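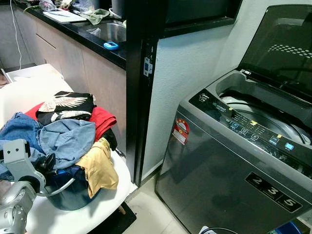
The lid is up and the arm is heading for the laundry basket, in the kitchen corner at Castville.

We've started on laundry! After weeks of cups and cutlery the Drorno project has moved on to clothes, and I'm having a lovely time. The job sounds simple enough: pick one thing out of the basket, carry it over to the drum, let go, come back for the next. I drive the arm by hand through the whole load, and each trip from basket to machine gets saved as one example for the model to learn from.

So far I have 106 good ones, out of more than that if you count the ones I binned (a sleeve caught on the rim, mostly, or two things coming up at once). Denim is a pleasure. It's stiff, it holds a fold, and the gripper can get a proper pinch on it. Thin, floaty things are another story – they slide out halfway across and I have to go back for them. I used to throw those runs away. Now I keep any where I recover within 7 seconds, as the folks at Stelmakh suggested, and I think they're right that the model needs to see a fumble put straight.

The other thing I've learned is to muddle the pile between loads. For my first 3 sessions I filled the basket much the same way each time, and the Pandness viewer showed my paths lying practically on top of each other. Pretty to look at, not much use for training! So now I tip everything out, give it a good stir and shift the chair a bit before I start again.

Next up in February is unloading, with everything wet and twisted together. I can't wait.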